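2022-01-24

Round table again, the black marble-pattern one. Task for the session unchanged from the last entry: pick up the small orange object, get it onto the white disc, let go. One side does the work and the other stays near in case it is wanted. Water bottle on its side as the second item, to be dealt with after the disc.

Notes on the surface first, as I left them out in October and regretted it. The white veins are high contrast and irregular. Against them the edge of the disc is still easy to find by eye, but the object's own shadow is hard to judge, and I tend to come in too high. Approaching from the left with the fingertips low is better. I aim for the middle of the disc and accept anything that is fully on the white.
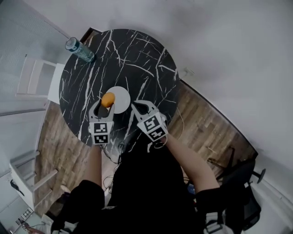

Goleck disagrees about the disc and wrote under my last entry that a flat one teaches you nothing, a round thing will wander off it whatever you do, and a shallow dish would let the placing be judged separately from the letting go. Fair point as far as it goes. With a dish, though, a poor release is hidden by the rim, and the release is the part I am trying to improve. I have written back to say I will keep the flat disc until the end of the week and then run the dish for the same number of placings.

Session length 83 minutes, including setting out. Two breaks, both short. Forearms tired by the second. I should lower the stool or stand further back, since reaching over the rim puts the weight on the wrists. Standing is probably the answer. The Lemwood notes recommend a table height I cannot match here without blocks under the feet, and I do not trust blocks under a round top.

Grip. Too firm and the object leaves the fingertips late, with a small sideways push. Too light and it turns in the fingers on the way up. The right amount is less than feels safe. I tried counting one beat between touching down and opening, and this was an improvement over opening on contact. Lifting straight up before moving across also helps, although it is slower. Moving across while still lifting saves very little and makes the height harder to read.

Held off the table for a check between runs. The object is not a true sphere, and it sits differently depending on which way round it is taken. Across the short axis is steadier. I had been taking it however it lay, which may explain some of the scatter in last week's results. From now on it gets turned first if it is lying the wrong way. 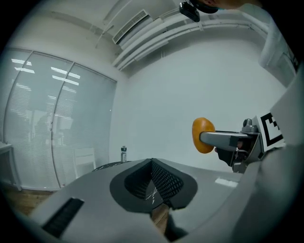 Lirnovside Table Handling Group – Members' Diaries

Light was even enough with the blinds as they were and I left them alone. The ceiling lights are adequate for the white disc. For the clear bottle they are less so, as the sides of it show very little and the label band is the only part I can line up on. I intend to approach by the band and ignore the rest.

Bottle on its side needs its own method. Taken near the cap it swings; taken near the base it slips. The band is close to the balance point if the bottle is empty, and I have not tried it part full. Eskola uses 400 ml for this in the printed sheet, so I will measure out the same and note the difference.

To do: write up the short-axis rule on the card. Wipe the table top before starting. Find the dish. Ask whether log 1741 was ever copied into the shared folder, as my own copy stops halfway down the second page.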